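Setup and Upkeep of the Tabletop Arm Cell
Student project report, Hinetti Technical College
Sep 2, 2022

1. What we took over

Our group was given the single-arm cell in the Gunn lab at the end of May. The arm had been used by an earlier class and the only paperwork was a wiring sketch and a half-filled log sheet. Our job was to get the cell running again, write down how it is set up, and leave a maintenance routine that the next group could follow without asking us.

The log gave 1,260 cycles before the arm was parked. A cycle means one pick and one place. We kept the same definition so the numbers would line up.

2. Mounting and zero position

The base bolts were checked first. Two had backed out enough to turn by hand. We cleaned the threads, put them back with thread locker and drew a paint line across each head so that any movement would show. After that the zero position had to be redone, because the old one was saved with the base loose. At the shoulder and elbow we lined up the marks and stored new values. The wrist took longer. Its offset was wrong by 6 degrees, and we only caught it when the gripper came down crooked over a test block.

3. Work area

The arm works over a wooden table with ordinary kitchen things on it. We picked bowls, a tray, a cup and a fork as our test set since they have rims and edges at different heights. A gripper setting that is fine for a block can be too low for a bowl.

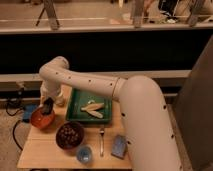
Approach height was the setting we changed most. The Uris controller stores it per object, and the earlier class had used one value for everything. We entered separate values and lowered the speed for the last part of the descent. With the old value the fingers hit the bottom of a bowl on several runs, and the controller stopped on a force fault each time.

4. Faults and repairs

The gripper lost its signal twice in the first week. We swapped the controller board with the spare and the fault stayed, so we put the original back and checked the cable from the wrist down. The break was inside the connector at the wrist end, where one pin had been pushed back. We ordered a replacement from Ilatley and fitted it with a little more slack than before.

The second repair was the finger pads. One was worn smooth on the outer corner. Both were replaced as a pair.

5. Routine

Before each session: look at the paint lines, wipe the pads, run the arm to zero and compare with the marks.
Every 200 cycles: check the wrist connector, check the pads for wear, save a copy of the settings.
After any force fault: go back to zero before the next run.

6. Still open

The elbow makes a faint click when it changes direction under load. We could not find the cause and did not open the joint. The spare controller board has not been tested for longer than one session. Settings files are on the lab computer in the folder "cell_gunn", with the newest one on top.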